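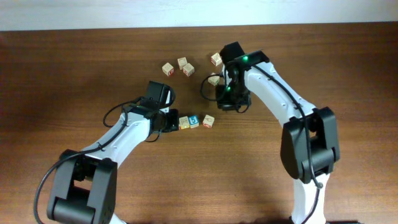
Hello again from the toy shelf! October 2018 already, which means the evenings are getting darker and I have been indoors with a cup of something and a biscuit tin full of alphabet blocks. Those of you who came to the June swap will remember the tin. It's the dented one that Ornella Palumbo brought in, and I said I'd sort it out "next week." Well, it's sorted. Mostly.

I have a soft spot for small wooden letter blocks. They don't need batteries, they survive being dropped down the stairs, and a three-year-old and a grandparent can sit down with the same handful and both have a nice time. My own set came from an aunt and had no Q for as long as I can remember. We used the O and drew a tail on it in pencil, and I think I was nine before I noticed that other people's Qs looked different.

So, the tin. When I tipped it out there were 236 blocks in there, along with a domino, two coat buttons and a very old raisin. At least three different sets had been mixed together over the years. Some are a hair bigger than the others and you only notice when you try to build a tower and it starts leaning. I've split them by size into cloth bags, and each bag now has a tag with its number on it. Please, please check the tag before you tip a stray letter back in! I know it's tempting to pop it in whichever bag is nearest.

A few people have asked how I clean them. A barely damp cloth, a drop of dish soap, wipe each side and then stand them on a towel overnight with gaps between them. Don't soak them. I did that once with a lovely old set and the grain came up so rough it was like handling a cat's tongue. If that happens to yours, let them dry all the way through and go over them lightly with very fine sandpaper, staying well clear of the letters. Hervé Lemaire finishes his with a dab of beeswax and they do smell wonderful, but he also has a lot more patience than I do.

Now for what to do with them. I always end up pulling out just a few blocks and leaving the rest in the bag, and I'd really recommend it with little ones. A whole tinful on the table is a mess to look at and half of it goes on the floor within minutes. Eight is plenty – you can make a short row, swap a letter, read it out in a silly voice, swap another. Bare table, no cloth (they slide better on wood, and a wrinkle will tip them over every time).

Some games we've been playing at our house:

Change One. Start with CAT, then everyone takes a turn to swap a single letter. Nonsense words are allowed if you can say what they mean. "Gat" is now a kind of hat for goats.

Shut Your Eyes. Somebody takes a block away from the row and closes up the gap. Everyone else has to say which letter went. Much harder than it sounds after supper.

Name Soup. Mix up the letters of a person's name and let the others fish it out. Keep to short names or you'll run out of E's, like we did.

Creep. Push one block across the table with one finger until it just touches its neighbor without moving it. There's no spelling in this one at all, and it's the one the kids ask for. We got to 23 in a row without a bump and then the dog came in.

We are still short of a few letters. What I need most is vowels, a couple of spare S's, and a Y in the smaller size. If you've got odd blocks rolling around at the bottom of a drawer, I'd be very glad to have them, chewed corners and all. There's a basket by the door marked BLOCKS and I go through it every week or so. Plain blocks with the letter worn off are welcome too, as I've been painting new letters on those and my R is getting quite respectable.

The bags can be borrowed for two weeks at a time, same as the puzzles. There are 10 of them on the low shelf, next to the train track. If one comes back a letter short just tell me and I'll write it on the tag, and no, I won't be cross. More next month, when I'll finally be tackling the jigsaw with the windmill!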